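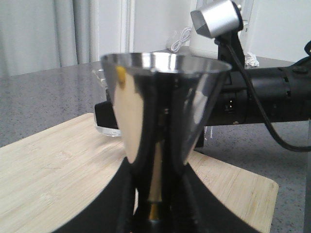 Two-arm kitchen trials reach the shiny stuff

6 Apr 2021

The gripper comparison at the Trarholm test kitchen has moved on to polished metal, and it's been the most entertaining stretch of the whole project so far. Four grippers are being put through the same set of everyday jobs on the same worktop, and the results are already quite different from the ones we got with mugs and plastic tubs.

The idea is simple enough. Each gripper picks an item up, holds it still over the bamboo board, and sets it down again. A grasp passes if the item stays put for eight seconds and lands upright. By the time we stopped for this update the log held 2763 grasps, of which 933 were on steel items, mostly cups and small bowls.

Steel is a pig of a material for robots! A mug has a nice dull surface that looks much the same from wherever you view it. A polished cup is a mirror with a curve in it, so what the camera gets is a squashed picture of the board, the walls and any dark kit standing nearby. Our first attempts with the depth camera from Santoro gave us cups with holes in them and, in one memorable run, a rim floating well clear of the rest of the cup. Switching to plain colour pictures from a small camera at the wrist helped straight away. The view is close, it moves with the fingers, and the rim of a cup shows up as a big clean curve even when everything inside it is a muddle of reflections.

On the gripper side, the surprise is how well the Drultel fingers are coping with tapered shapes. We had them down as the weakest of the four after the tub tests, where they tended to push things along the board before closing. With a conical cup they do much better if they come in low and take the weight from underneath, leaving the body of the cup free. The Prandel pair still has the firmer squeeze and is quicker to close, but on a sloping wall that squeeze works against it, and the cup creeps upwards out of the fingers. We've turned its closing force down twice and will probably do so again.

Clear glass is next, and there's already a bit of friendly betting over which camera will give up first. Drinking glasses have the opposite problem to steel: the camera looks straight through to whatever is behind. We'll be running them on the board and on the bare speckled worktop, which has enough flecks in it to confuse things nicely.

We've had a few messages asking why we don't just put a matt coating on everything, as lots of labs do. It would certainly make for prettier numbers. But the people who might one day want help in the kitchen own ordinary cups, and we'd like to know how the grippers do with those. For the same reason the curtain stays as it is and nobody fusses with the lighting between runs, beyond noting down whether it was a bright day or a dull one.

There was one change to the set-up. The controller used to wait for a fresh camera picture before each small movement, which made slow, careful approaches feel endless. It now keeps moving on the last good picture and corrects itself when the next one comes in. Approaches are smoother, and a lot more pleasant to watch, though we did have to repeat the earlier steel runs so that all four grippers were judged on equal terms. Those repeats are included in the totals given earlier.

Full tables for the steel items will go up on the project page once the last set of bowls has been done, along with the finger settings for each gripper. The glass tests start after that, then cutlery, and we hope to have the lot wrapped up by October. If you're running something similar and have found a good way of approaching narrow-waisted cups, please do get in touch, we'd love to try it.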